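# Cords, Strips and Other Things That Tangle

Questions we get at the Ballura front desk, answered in order of how tired we are of them.

### Can I plug one power strip into another?

No. Two strips end to end is still no, even if the second one is only for your phone.

### Will a space heater run on a strip?

Straight into the wall, please. You will find a scorched outlet is billed to your bench.

### How should I put a strip away?

Unplug everything first, including the charger you forgot was yours. Then lay the strip flat on a clear surface with the sockets facing up and let the cord fall where it likes before you start coiling.

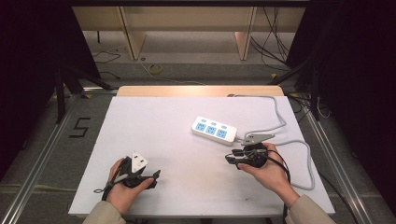
### Why can't I just wrap the cord around the strip?

You can, and everyone does. It puts a hard bend right where the cord meets the strip, and that's the spot that gives out. Make loose loops next to it, each as wide as a dinner plate, and close them with one of the fabric ties from the Cetov drawer. Rubber bands go brittle and end up glued to the cord.

### My loops keep twisting into figure eights.

Give the cord a half turn between your fingers with each loop. It takes around 30 seconds to learn and apparently years to remember.

### Where do the strips live?

Shelf 46, on their sides, plugs to the back. The shelf above is for extension reels and has never been for lunch.

### One of the switches feels loose. Is it okay to use?

Tape a note on it and leave it at the desk. We check the returns on Wednesday. Please don't put it back on the shelf for the next person to discover.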